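Search this site Search Go

Walking the Wadska: the stuff people keep asking me

May 12, 2022, by the blog owner

I get a lot of email about the Wadska Way, and most of it is the same dozen things, so I'm putting my answers in one place. I've walked the whole thing twice, once in each direction, and I go back for odd sections whenever I can get away. I don't run the trail and I can't book anything for you (please stop asking me about the ferry, I love you but I can't help).

How long is it?

It's 142 miles from Werier to Umura if you stick to the marked route. You'll add a few on top of that walking to your bed at night, and a few more if you miss the turn after the second quarry like I did both times. The sign is behind a hedge. Look left when you smell the sheep dip.

How many days should I plan for?

I took twelve the first time and fifteen the second, and the second trip was so much better! I know people do it in eight. I've met them on the path, and they were very nice and going very fast. If you only have a week off, do Werier to Nistor and save the rest. The Nistor end of that stretch is the prettiest walking of the lot, and you can get a bus out.

Which direction is best?

Most people start in Werier, and the guidebook is written that way, which matters more than you'd think when you're trying to read "turn right at the barn" backward in the rain. Wind's usually behind you too. Going the other way you get the flat bit at the start, which is kind to new boots, but then you're finishing in Werier, and Werier is a bus station with a town attached. Umura has the harbor and the fish place. I'd want to end up at the fish place.

Is it hilly?

It's lumpy more than hilly. The top of the trail is at 1,000 feet, on the shoulder above Nistor, and you go up to it on a farm track that never gets really steep. What gets you is the coast section, where you go down to a cove and up again, then down to another cove, for two full days. My knees were grumpier after that than after anything else on the route. Poles help a lot. I used to make fun of poles and now I own three, don't ask where the fourth one is.

What about bathrooms?

Okay, this is the one everybody wants to ask and then buries at the bottom of the email. There are public ones in Werier, Nistor and Umura, one at the ferry landing, and one at the campground before the coast section that's locked until the season starts. In between, you're on your own. Bring a little trowel, go well away from water and off the path, and carry your paper out in a zip bag. Yes, out! I keep pocket tissues in my hip belt, one packet open and a spare somewhere dry, and I buy more wherever I see them. They also do for glasses, noses, wiping a spoon, and blotting the inside of a boot. The public ones run out of paper by lunchtime on nice days, so take yours in with you. 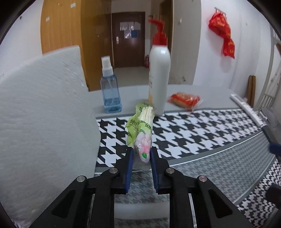
Someone wrote to me last spring to disagree with all this, and said the answer is to plan your days so you're passing a café at the right time, and that in two weeks on the Wadska they never once had to go behind a wall. I'm impressed. I don't think my insides take bookings, but if yours do, the cafés are marked on the free map you can pick up in Werier.

Where do I sleep?

There's a mix. You've got guesthouses in the three towns, farm bed-and-breakfasts in between, two hiker huts, and the campground. The huts are $45 a night and that gets you a bunk, a shower, and a kitchen with one good pan that everyone's waiting for. Bring a pillowcase. Book the coast section first and build the rest of your trip around it, as there's so little up there. I once had to walk on another nine miles after dinner when I found the farm full, and it was dark for the last three, and I said some things to a gate.

Wild camping isn't allowed on most of it. People do it. I'm not going to tell you where.

How do I get to the start, and home again?

For Werier you take the train to the end of the line, and the trail starts across the road from the station, next to the bakery (go in the bakery). From Umura you want the 424 bus, which goes back to Werier by way of Nistor and takes most of the afternoon. It stops running early in the evening, so don't linger too long over your fish. The driver will drop you anywhere on the route if you ask nicely. That makes it really handy for day walks, too, where you ride out and walk back to your car.

What should I eat along the way?

Breakfast is never a problem, every place I've stayed feeds you like you're going to sea. Lunch is where people come unstuck. There are two stretches with no shop at all, the long one being from the reservoir to the ferry, so fill up in Nistor before you leave. I carry hard cheese, crackers, apples, and a bag of something salty. Chocolate in May was fine. Chocolate in a hot summer was a drink.

Some of the farms leave a cooler or a foam box at the end of the lane with cold drinks and snacks in it and a jar for your money. Bring coins! I can't stress this enough. There's not much sadder than standing over a cold lemonade with nothing but a bank card. And put the lid back on properly when you're done, with the rock on top if there's a rock, so it's still cold for the next person.

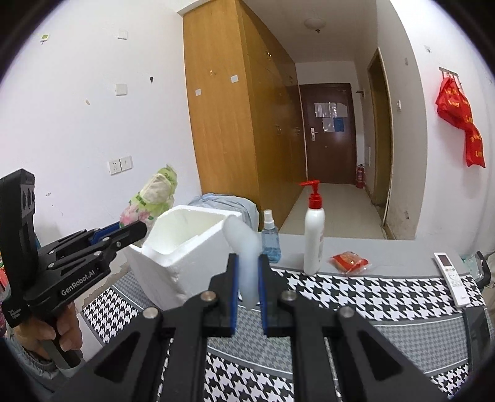
Can I bring my dog?

Yes, mostly. Dogs need to be on a leash through the farms, and that's a good half of the trail. There are stiles on the coast section that a big dog can't get through and you'll be lifting. I've watched a grown adult try to post a Labrador over a wall and it went on for quite a while. One of the huts takes dogs and the other doesn't, so check before you book. The ferry takes them free.

What shoes?

Whatever you've already walked a long way in. I wore boots the first time and trail runners the second, and I'd go with the runners again unless it's been raining for weeks. The moor past the reservoir stays boggy all year and you're going to get your feet soaked in either one. Three pairs of socks, change at lunch, hang the damp pair off your pack and stop caring how it looks.

Do I need a map or is it well marked?

It's well marked until it isn't. The posts have a yellow band, and they're great out of Werier and great into Umura. The middle is patchy. I carry the paper map and have the route on my phone, and I've been glad of both. Phone signal drops out once you're over the shoulder above Nistor and doesn't come back till you can see the sea.

When's the best time of year?

I like May. The lambs are out, the huts are open, and you can still get a bed without planning your entire life. Fall is lovely too, but the ferry cuts back to fewer crossings and you have to watch the clock. I've never done it in winter and I don't want to.

I'm slow. Is that okay?

I'm slow! I've been passed by a school group, a man carrying a chair, and the same retired couple four times in one day (they kept stopping for tea). Plan shorter days than you think you need. If you get in early, you get the good pan.

Is there a certificate?

There's a stamp card. You pick it up at the bakery in Werier and get it stamped at the huts, the ferry and the harbor office. If the harbor office is closed, the fish place has a spare stamp under the counter. Mine has vinegar on it.

Comments

mudbythepound
Thanks for this, doing Werier to Nistor with my sister and the bit about the quarry turn has already saved us an argument. Is the bakery open early?

blog owner
Very early! They had the lights on when I went by before seven. Get the cheese thing.

Anonymous
I'd push back on the trail runners. I did the moor in mine and my feet didn't dry out till Umura. Boots and gaiters for me next time.

twosocksdown
Small update, the campground bathroom was open when we came through, but there was no light in it, so have your flashlight handy. Also the yellow posts after the reservoir have been repainted and are much easier to spot now.

Anonymous
Does the 424 take bikes?

blog owner
I've seen one on there, folded up. I'd ask the driver.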